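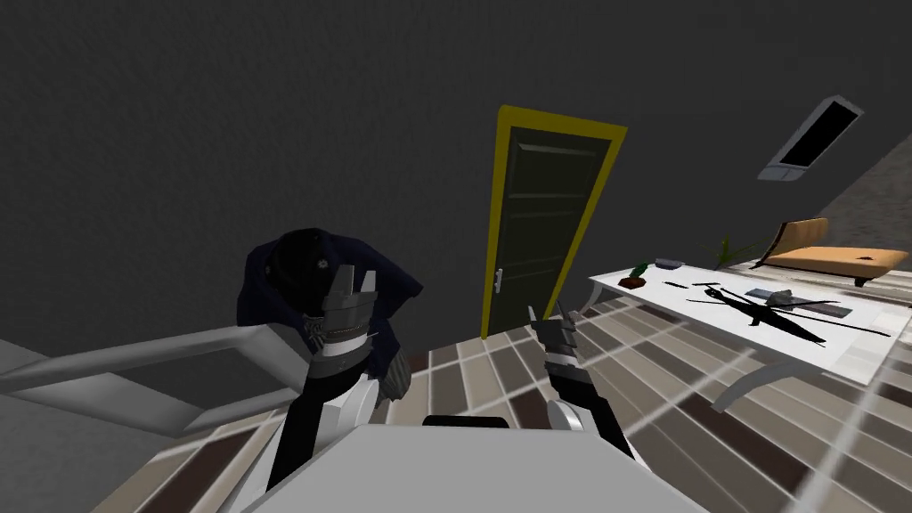
I moved to Altville six years ago, and my first landlord told me I could paint anything I liked except the ceiling. At that time I did not understand what a gift this was. In the city where I grew up, we rented rooms with cream walls, and we gave them back with cream walls, and between these two moments we did not touch them. So I had no opinions about color. Now I have too many. For example, I believe a dark gray wall is not sad if you give it one loud thing to hold, and a bright yellow frame around a dark green door is loud enough for a whole room. My sister says it looks like a road sign. She is allowed to think so.

The first room I painted was the kitchen, and I did it badly. I bought the cheapest can, I did not wash the walls, and I started at the bottom. The paint ran over the grease near the stove and dried in small islands. I lived with those islands for a year. When friends came to eat, I sat them with their backs to the stove.

For the second room I asked for help. Thirumalai Amin lived on the floor above me and had painted houses for 13 years before his knees became bad. He did not want to paint anymore, but he was very happy to sit on a chair and tell me what I was doing wrong. He put on Górecki, always the same slow symphony, and said one side of the record is one wall. If you finish before the music, you are going too fast.
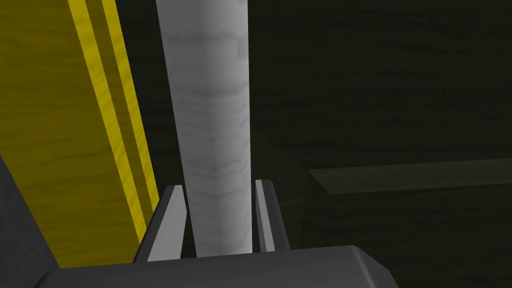

Pale gray, with a little marble in it.

Pale colors are the hardest, in my experience. A dark color forgives you, but a pale gray shows every place where you stopped to drink your tea. I tried four of them in the hallway before I chose one called Nurkness, and I still do not know if this is a place or a person. In the morning it is almost white. In the evening it goes a little blue, and then I like it less.

Also, please buy good cloths. I used old T-shirts for a long time and they left lint in everything.

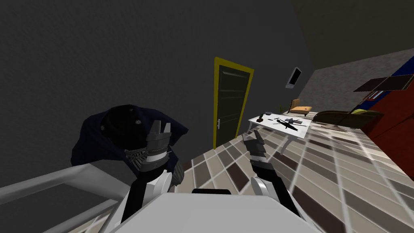
The ones I have now are dark navy, they wash well, and I keep them in a bucket under the sink with the small roller and the brush Thirumalai gave me when he moved to the coast in April. The brush is better than any I could buy here. I clean it the same evening, every time, even if I am tired.

Next is the bedroom. I want a brown, something like strong tea, but the window is small and I am a little afraid of it. I have painted a square behind the wardrobe and I will look at it for some weeks.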